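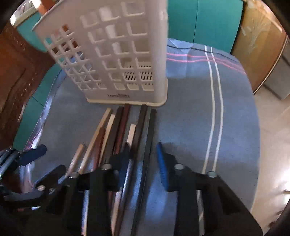 Hand-held Gripper FAQ: setup, cleaning and small repairs

I look after the hand-held grippers for the Minami project, and I get the same handful of questions every time a new person picks one up. So I finally wrote the answers down. If yours isn't in here, ask me or ask Haruto Kikuchi, who built the first two and still remembers where every bolt came from.

What should I check before I start?

Squeeze the jaws open and shut a few times with nothing in them. You want one smooth motion, no click and no gritty spot in the middle. Then look at the cable bundle where it goes into the body. If the gray sheath has crept back, push it home and put a fresh tie on it. Last thing, wiggle each finger sideways. A tiny bit of play is fine. If you can see the tip swing, go to the bolt question further down.

Do I need a special table?

Nope! A striped cloth over whatever you've got at home works great. I like cloth with some fuzz on it for thin things like sticks and slats, which love to skate away from the fingers on bare glass or varnish. Pull it flat first, though, or you'll be pinching fabric all afternoon.

What's a good first job after a repair?

Sticks. I keep a mixed bunch of wooden ones, pale and dark, some thin and some flat and wide, and a white plastic laundry basket with a grid of openings in the sides. Stand the basket on its end, lay the sticks out in a loose row in front of it, and pick them up one by one. A wide slat will forgive a crooked finger. A thin stick won't, so you find out fast whether you put things back together straight.

The long black stick keeps twisting in the jaws. Is my gripper broken?

Probably not. Grab it closer to the middle and try again. If it still turns, the pads need a wash (next question). If clean pads don't help either, one finger is sitting a hair higher than the other and only the tips are meeting.

How do I clean the rubber pads?

Damp cloth, one drop of dish soap, wipe along the ridges and not across them, then let them air dry. Please don't use alcohol wipes, I've ruined a set that way and they went shiny and useless. Lint off the tablecloth packs into the ridges of the blue strip, and an old toothbrush gets it out.

How tight should the finger bolts be?

Snug, then stop. The fingers are layered plastic, and the layers crack around the cutouts if you lean on the wrench. Tighten each bolt a little, move to the next, come back around. I go over mine every 1,000 grabs, or on Sunday if I've lost track (I usually have).

One finger drags when I open the jaws. What now?

Unplug it first. Back the linkage bolts off a quarter turn, work the jaws by hand, and see if the drag goes away. If it does, you just had them too tight. If it doesn't, take the finger off and look for a crumb or a splinter between the layers. Wood splinters are the usual thing with us.

Can I swap in new pads myself?

Sure, it takes me 5 minutes. Peel the old one, scrape off every bit of glue, press the new one on and leave the jaws clamped on a folded rag overnight. Spares are in the Hosus box, second drawer.

Where do I write down what I did?

In the Pritar log, under your gripper's number. Even "cleaned pads" is worth a line.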